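Notebook, March, bench 2

Drying shrinkage, Stendel clay body, continued

Carried on with the tile bars from the Stendel batch. All bars were rolled to the same thickness between battens, cut with the wire and scored with a 100 mm line while still soft. Boards turned in the morning and again before locking up. The bars from the Pelura body were made the same way but left under plastic for the first night, so the two sets are not strictly comparable until both are bone dry.

Early readings on the Stendel bars show most of the movement happening before leather hard, as expected. After that the line hardly changes. The Pelura bars lag behind, which I put down to the plastic. Edges lifted on 2 of the bars nearest the window. I have moved that board to the lower shelf and weighted the ends with offcuts of plasterboard. If the lifting comes back I will drop those bars from the set and note it on the sheet.

Weights are going into the ledger under entry 1587. The old balance drifts when the heater is on, so zero it before every bar and not only at the start of a run. I found the discrepancy by putting the same bar on twice. Readings taken before lunch should be treated as suspect and have been marked in pencil. 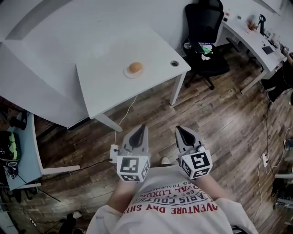 Why measure along the scored line and not the full length of the bar?

The cut ends are soft when the bars are moved and they get knocked. A damaged end changes the overall length by more than a small difference in shrinkage would. The score sits well inside the bar and stays readable after firing, provided it is not filled with slip.

Grog addition: mixed a trial portion of the Stendel body with Rakik fine grog at 5 per cent by dry weight. Wedged by hand until the cut face looked even. It rolls well enough but drags under the wire and leaves a torn edge, so the score needs to be made with the needle and not the knife. Bars are stamped G on the back. Do not stack them on the plain ones.

Kiln log for the Dai test kiln is at firing 3607. The upper cone was down further than the lower one again. Same pattern as the last firing with the middle shelf in. I suspect the shelf is too close to the elements on the left side and is holding heat above it. Next firing to go in without the middle shelf and with a cone set at each level. Bars to be placed flat on a dusting of alumina, scored face up.

To do:
Re-zero balance and repeat the pencilled weights.
Take dry lengths for Pelura once the weight is steady between two readings.
Cut fresh battens, the present pair is worn at one end.
Order more Rakik grog, the tub is nearly down to the scoop.
Wash the drying boards before the next batch goes on.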